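Re: [skatora-allotments] Bulk seed order for spring

Marloes Brouwer wrote:
> The Bondholm catalog says their new beans crop 2 weeks
> earlier than anything De Graaf sells. If we order 300
> packets before the end of November we get the group price.
> Shall I put us down for it?

Two weeks earlier than what, though? De Graaf lists 6 bush beans and they don't all crop at the same time. And earlier where? I looked through the catalog twice and couldn't find a word on where the trial was done. If it was under glass, it tells us nothing about the Dalow plots, which get frost when the rest of town doesn't.

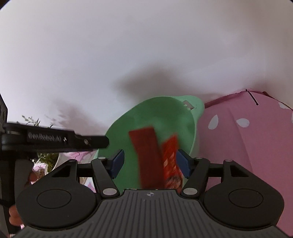

Red packets and a green bowl.

I'd also like to know who needs 300 packets. We had 7 people in on the last order and I still have beets from it. The group price is only a saving if the seed gets sown - old parsnip seed is close to useless by the second year.

Put me down for one packet of the beans. I'll sow them next to my usual ones and report back.

Siebe Vermeulen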